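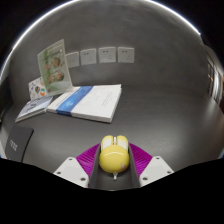 3月 作業ノート(手持ちグリッパによる教示 黄色い玩具のつかみ・置き)
記入:Lopes
作業者:Fontes、Medeiros(午後のみ)

9:40 開始。今日の目的は、前回の教示データで学習したモデルがつかみ直しを繰り返す件の切り分け。モデル側には手を入れず、教示のやり方だけを変えて録り直す。収録ソフトはSilumの現行版のまま。設定の変更なし。

前回分を見返して気づいた点。Fontesさんと私で指を閉じ始める位置がかなり違う。私は対象の真上まで来て一度止まり、それから閉じている。Fontesさんは下ろしながら閉じている。どちらでもつかめるが、混ぜて学習させると、モデルが途中の高さで閉じたり開いたりする。Assunçãoさんにログを見てもらったところ同じ意見だった。

今日の手順を次のように決めた。
・開始姿勢は指を全開、対象が指の間に見える高さで一呼吸止める
・まっすぐ下ろす。横のずれは下ろす前に直しておく
・下ろし切ってから閉じる。閉じたら一度止める
・持ち上げ、移動、置く、全開、離れる、で1本とする
・途中で失敗したら録画を切って捨てる。つかみ直しを含む記録は別フォルダへ

10:15 練習を数本。手首が寝る癖があるので、肘を体につけると安定した。Fontesさんは立ったまま、私は座ったほうがやりやすい。高さが変わると視点も変わるので、立ち姿勢にそろえることにした。

10:30 本番開始。午前は私とFontesさんで交代しながら93本。捨てたものは数に入れていない。対象は黄色い玩具のみ。丸みがあるため、指先だけで浅くはさむと回って逃げる。少し深めに入れてから閉じると収まりがよい。向きは毎回変えた。
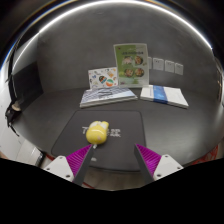
マット上の対象と、開いた状態の指。

背景の本と立ててあるものは動かしていない。配置を変えた収録は別の回にやる。まずは教示の癖だけを見たい。マットの文字が対象に隠れる置き方と隠れない置き方は、両方入れておいた。

12:50 昼休み後にMedeirosさんが合流。三人目の手が入ると速さにばらつきが出る。Medeirosさんは移動が速く、置くときだけ急に遅くなる。本人に伝えて、全体に少しゆっくり動かしてもらった。それでも離れるときの動きが小さいので、指が対象の横に残ったまま録画が終わっているものがある。後で抜き出すこと。

14:20 位置推定が飛ぶ記録が出始めた。グリッパを壁に近づけ、机がほとんど視野から外れたときに多い。灰色の壁は模様がないので、特徴点が足りないのだと思う。開始姿勢を少し手前に移してからは減った。午前の分にも同じものがないか、自動チェックをかけ直す。

15:30 終了。合計157本。検査を通った分だけをRosarのデータ置き場に上げる。フォルダ名の末尾に作業者の頭文字を付けた。混ぜた場合と一人分だけの場合を比べたいので、この名前は変えないでください。

後処理のメモ
・開閉幅の原点が前回と少しずれている可能性あり。次回は開始前に全閉と全開を1回ずつ録る
・止める時間は長すぎないほうがよい。Assunçãoさんによると、静止区間が長いとモデルがそこで動かなくなることがある。今日の分は前後を切り詰めて約30フレーム残す設定で試す
・つかみ直しのフォルダは消さない。回復動作の教示として使えるかもしれない。Mokoenaさんに相談する

未解決
・手順をそろえたことで動きが単調になりすぎていないか。下ろす速さまでは決めていないので大丈夫だと思うが、学習結果を見るまでわからない
・右利きと左利きで手首の角度が違う件。Medeirosさんだけ左利き。今回は分けずに上げた

次回は学習後のモデルをアームで走らせて、同じ机で確認する。閉じ始めの高さのログを必ず取ること。担当はFontesさんと私。

最終更新:3月 16:05 Lopes
連絡先:Graswood 作業室 教示データ担当 | © Graswood | ページの先頭へ戻る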